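The jigsaw swap is back, and it's bigger!

We weren't sure the Cenddale swap shelf would last past its first winter. It started as one bookcase at the back of the hall, with a handwritten card that said "take one, leave one", and for a while it held the same four thatched cottages and a steam train. Well, have a look at it now. As of April we have 229 puzzles in circulation, and we've had to borrow a second bookcase from the craft room to fit them all in. Thank you to every household that cleared out a cupboard for us. Some of those boxes hadn't been opened in years, and they're getting a proper workout now.

The new arrivals are a treat. There's a whole run of Wostari landscapes, the ones with the thick pieces that click together so nicely, and three of their night-sky puzzles, which are for the brave. We also have a good pile from Jelau, who make those busy market and harbour pictures with something silly going on in every corner. If you've never done a Jelau, start with the ferry terminal. I did it over a long wet weekend and was still finding jokes when I put the last bit of sky in (there's a seagull wearing a tie, and that's all I'll give away).

A word about sizes, as a few people have asked. Most of the shelf is 1,000 pieces, and that's what goes out the door fastest. The smaller ones live on the bottom shelf where kids can reach them, and the very big ones are kept in the cupboard beside the kitchen. You're welcome to borrow those too. Just ask at the desk and someone will dig them out. 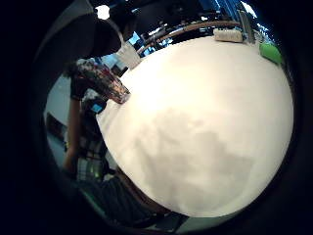

Table night is growing as well. We start at 7 pm and go until the tea runs out, and last month we had almost 10 tables going at once, with people wandering between them and "just putting in one piece" for half an hour. You don't need to bring a thing. We have felt mats, sorting trays and decent lamps, and if you'd like to bring your own puzzle, please do. My one plea is for pale puzzles to come with a dark mat. A big stretch of plain white with nothing but a bit of faint grey mottling on it is hard enough to sort when you can see where the edges are! The Yau snowfield is the worst offender and also, I have to say, my favourite puzzle on the shelf. It took our table three visits and a fair bit of groaning. The fellow puzzlers who joined us for the last stretch got a round of applause.

If you're new to all this, come anyway. People puzzle in very different ways and it's fun to watch. There are the edge-first people (me), the colour sorters, and a small stubborn group who won't look at the lid at all. We even have a couple of regulars who only turn up to chat and flip pieces right side up, and they're worth their weight in gold.

Some housekeeping before I let you go:

- Please count nothing! We don't expect you to check that every piece is there before you bring a puzzle back. If you know one is missing, write it on the lid in pencil, along with where it goes.
- Tape or an elastic band around the box is a big help. Bags inside the box are even better.
- Found a stray piece at home? Drop it in the lost piece jar on the windowsill. The jar has already reunited a lighthouse with its door.
- Puzzles with pets' tooth marks are still welcome. Mark the lid and we'll put them in the "well loved" basket.
- Loans have no due date, but if you've had something since last winter, somebody else would probably enjoy a turn.

We're also planning a mystery swap. You bring a puzzle in a plain bag with no lid, and you go home with somebody else's. No picture, no hints, only the piece count written on the outside. I can't wait for this one. A neighbouring group tried it and ended up with a grown man very proud of having finished a picture of sixteen kittens in teacups.

If you'd like to help set up the tables for that, put your name on the sheet by the door, or come along half an hour early and grab a mat. The kettle will be on, and the ferry terminal is back on the shelf if you're quick.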